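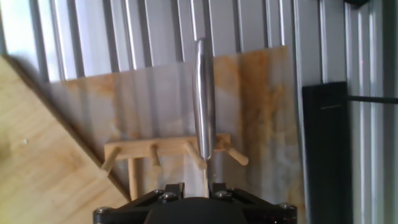 Polished steel is going to humble you, somebody commented on our club thread after we posted the task list, and wow, were they right.

Smooth tapered rolling pin twists in parallel gripper, any ideas?

Posted by sedgate_robots_club
March 20, 2021

Hi all! We're the after-school robotics club at Sedgate and we're getting ready for the kitchen challenge at the Wakley Open. It's our first time entering anything with an arm (before this we did line followers and one very loud sumo bot), so please assume we're missing something obvious.

The challenge is a list of kitchen objects that the arm has to pick up, carry past a wooden peg rack without knocking it, and put down on a marked spot. You don't know the order until your slot starts. Most of the list is going great. The thing that's killing us is the rolling pin. It's stainless steel, the French kind with no handles, rounded at both ends and tapered, so there's hardly a straight bit on it anywhere. The gripper is a plain two-finger parallel one with metal fingers.

What happens is this. We close on the pin near one end and it holds. The arm lifts, still fine. Then somewhere in the sideways move the pin starts to rotate between the fingers like a slow clock hand, and by the time we get to the pegs it's leaning enough to clip one. On a bad run it slides out altogether. If we grab it in the middle it behaves a lot better, but the marked spot on the Wakley sheet wants the pin set down on its end, and our arm can't get low enough with a middle grip. The fingers hit the table first.

What we've tried so far:

Closing harder. It helped a bit, then the controller started throwing an overload warning, so we backed off.

Slowing the whole move down. Works better, but we run out of time on the full list.

Wrapping the pin in tape. Worked beautifully! Then we read the rules again and you can't alter the objects. Sigh.

We're running the arm from the Zukeck software, student version, and the grip settings in there are just a slider from soft to firm plus a "settle time" box that we've never touched because we don't know what it does. Our coach says to leave the fingers alone until we've asked somebody who has done this before, so we're asking! Half the club wants to print new fingers tonight.

Also, if anybody has a good way to tell from the wrist camera that the pin is starting to lean, we'd love to hear it. Everybody is crowding around the laptop trying to spot it by eye and we keep disagreeing.

2 replies

pegs_and_pulleys

Oh I love this event, you're going to have a blast. We entered last July with a team from the Gisler makerspace, and the rolling pin ate most of our practice time too. We logged nearly 500 runs of that one object. A few things that helped us, in the order I'd try them.

Look at the finger pads first. Bare metal on polished metal gives you next to nothing, and because the pin is tapered, flat fingers only touch it along a tiny patch. All the weight of the long end hangs off that patch and it wants to turn. We glued a strip of soft silicone sheet to the inside of each finger, 2 mm thick, the kind sold for baking mats. It squishes around the curve and suddenly there's a real contact area. The rule about not altering objects says nothing about your own gripper, and we had our pads checked at inspection with no trouble. Clean them with a damp cloth between practice runs, flour dust or hand grease turns them slick again. Wipe the pin too!

Then the printed fingers. I'm with the half of your club that wants to print, sorry coach. A shallow V groove running up the inside of each finger will hold a round thing upright much better than a flat face. Keep it shallow, or your flat objects get sloppy. Ours went through a bunch of ugly versions before one did both jobs. Put the silicone inside the groove as well.

Settle time in Zukeck is how long the arm waits after the fingers close before it moves. It comes set to zero. Put in 200 milliseconds and watch what happens, the pads need a moment to squash down. You'll barely notice the lost time across the list.

And don't slow the whole move down. Slow down only the start and the stop, and leave the middle quick. The pin swings when the arm jerks, and a steady speed doesn't bother it much. In the motion tab there's an acceleration setting separate from the speed setting, and that's the one you want to turn down. We ended up with a rolling pin run that was faster than our old sloppy one, which made us all scream a little.

For the camera question, we cheated a bit. The gripper never moves in the wrist view, so we drew a straight line on the laptop preview where the pin's edge should be, using a strip of painter's tape on the actual screen. If the pin drifts off the tape, it's leaning. Later one of us did it in code with edge detection and it worked about as well as the tape, but it was a fun weekend and I'd do it again. Watch out for shiny highlights on the steel, because our first version kept locking onto a reflection and insisting that everything was fine. Turning off the lamp right over the table got rid of most of that.

Good luck! Post again with how the pads go, I want to know if your arm shows the same thing.

torque_o_clock

What does your pin weigh? Ours is 258 grams and the small arms are ok with that. If yours is a lot heavier it could be the wrist joint sagging and not the grip slipping. Easy check, put a marker dot on the finger (not on the pin) and film it from the side.

sedgate_robots_club replied:

Thank you both so much!! We stole an old baking mat from the cooking room (with permission) and the pads are on one finger so far. We set the settle time too and now we feel silly for ignoring that box. The tape on the screen idea has made everybody very happy, there's already an argument over what color tape. We have to find a scale for the pin, the kitchen one has a dead battery. Will film the dot from the side at the next meeting and post what we get.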